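Textile Care and Conservation
Unit 3 Handout: Colour Loss in Dyed Cotton
Lecturer: Tassanee Duangkaew
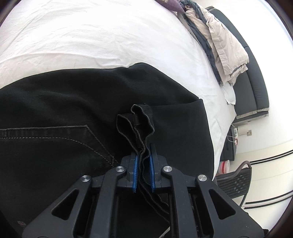 Colour loss in cotton is classified by cause. Students should distinguish between crocking, in which surface dye is transferred by friction, and bleeding, in which dye migrates into water. Sulphur and indigo dyes are prone to the former - particularly on heavy twill weaves.

Laundering guidance
Dark garments are to be turned inside out and washed in cold water with a neutral detergent. Optical brighteners should be avoided. Line drying in shade is preferred to tumble drying.

Assessment
Each student will submit a fastness report of two pages, with grey scale ratings recorded for dry and wet rubbing. Reports are to be lodged with Jeptoo Temba at the Workley campus office.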